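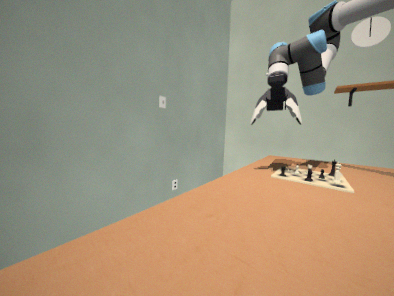 Large wooden table, wall shelf beyond.

PRESS RELEASE - for immediate use, 20 June 2025

Ullance to open table repair workshop in Brondatora

Furniture repairer Ullance is opening a second workshop, at the old seed merchant's on Stoica Road, Brondatora. Doors open in October. Bookings now being taken.

The workshop will deal with tables only. Kitchen, dining, games, desks if they fit through the door. Split tops, loose legs, ring marks, missing leaves. No chairs at this site - chairs stay at the Weltine branch, where the steam box is.

Ullance repaired 126 tables at Weltine last year and had to close the waiting list twice. Most were family tables, a good number with the original maker's label still underneath. Customers were driving over from Brondatora and further, often with the legs off and the top on the roof rack, which does niether the table nor the roof much good.

Prices start at £30 for a look-over and a written quote, taken off the bill if the work goes ahead. A full strip, sand and re-oil of a six-seater is £330 including collection within the town. French polishing is priced seperately.

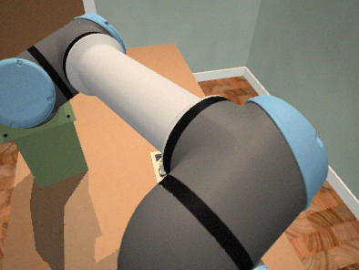
Mabli Hughes said she had waited most of a winter for a slot at Weltine and would have paid for the work sooner if there had been anywhere nearer to take it. Her table had a burn the size of a saucer and one leg held on with string. She added that she would like to see evening drop-off hours, as plenty of people can't get a table into a van before work.

Evening drop-off is under review. To start with the workshop will open mornings and early afternoons, with collections after that.

Also planned - a short course on looking after an oiled top, and a shelf of offcuts at pay-what-you-like. Course dates to follow. Places will go to the waiting list first. 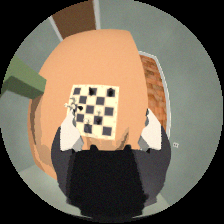

Small checkered game board on a tabletop.

Bookings: by phone or at the Weltine counter, quoting ref 1399. Please have rough measurements ready and say if there are stairs.

Ends

Notes to editors: Ullance is all one word, no "The". Interviews on request, mornings best.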